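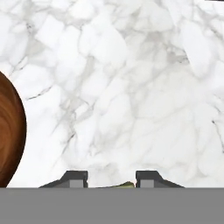

Marmor, weiß mit grauer Äderung

Vermögenserklärung Boonyarit: Füllhaltersammlung als ein Posten?
Juni, 09:14, von kolbenfueller

Die Erklärung der früheren Abgeordneten Usa Boonyarit ist jetzt einsehbar. Auf Seite 52 steht unter "bewegliches Vermögen" die Position "Schreibgeräte, 873 Stück", mit einem einzigen Sammelwert. Keine Aufteilung nach Hersteller, kein Erwerbsjahr, kein Gutachter. Im Interview zur Sammlung nannte sie mehrfach die Lackserie von Phetsri, die einzeln gehandelt wird. Ist ein Sammelposten in dieser Höhe zulässig?

nachtrag_7
Zulässig ja, solange kein Einzelstück über der Meldegrenze liegt. Die Grenze gilt pro Gegenstand. Bei den Phetsri-Lackhaltern hängt das am Zustand der Feder und daran, ob die Originalschatulle dabei ist.

kolbenfueller
Dann fehlt trotzdem der Nachweis, dass jedes Stück darunter liegt. Ein Sammelwert belegt das nicht.
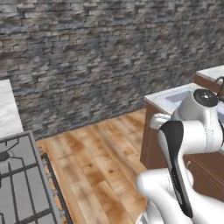
Y. Gyamfi
Die Abgrenzung im Formular läuft über die Frage, ob etwas fest mit dem Gebäude verbunden ist. Schreibgeräte sind eindeutig beweglich, Einbauvitrinen dagegen werden unterschiedlich behandelt. Eine Wand aus flachen, geschichteten Natursteinen wie auf dem Bild zählt zum Gebäude, der Dielenboden davor ebenfalls, beides geht in den Immobilienwert ein. Boonyarit hat die Vitrinen in Flomwood aber beim Mobiliar eingetragen und den Inhalt separat. Das kann man so machen, nur muss die Bewertung dann zum selben Stichtag erfolgen. Bei ihr liegen zwischen den beiden Stichtagen 2 Jahre.

nachtrag_7
Wo steht das mit dem Stichtag? In der Ausfüllanleitung finde ich nur "zeitnah".

Y. Gyamfi
Fußnote zum Abschnitt Sammlungen, nicht im Haupttext. Die Fußnote fehlt in der Onlinefassung der Anleitung, in der gedruckten ist sie enthalten.
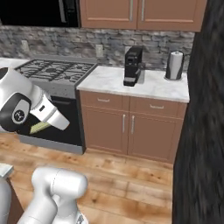

Sie verweist außerdem auf die Inventarnummern. Clotden hat die Sammlung katalogisiert, die höchste Nummer dort lautet 1741. Entweder wurde also verkauft, oder die Nummern sind nicht fortlaufend vergeben.

tintenleiter
Zweites. Clotden vergibt Nummern auch für Etuis und Tintengläser. Aus der Differenz einen Verkauf abzuleiten, ist unseriös.

kolbenfueller
Habe ich nicht abgeleitet, und Gyamfi hat beide Varianten genannt. Solange der Katalog nicht öffentlich ist, bleibt es offen. 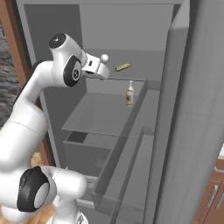 Lorraine Ruddock
Moderatorin, Unterforum Ämter und Vermögen

Bitte beim Formular bleiben. Spekulationen über Verkäufe ohne Beleg werden gelöscht. Wer die gedruckte Anleitung hat, kann den Wortlaut der Fußnote mit Angabe der Auflage einstellen.

tintenleiter
Ich habe die ältere Auflage, dort fehlt die Fußnote auch.

Y. Gyamfi
Meine ist die aktuelle. Wortlaut tippe ich heute Abend ab.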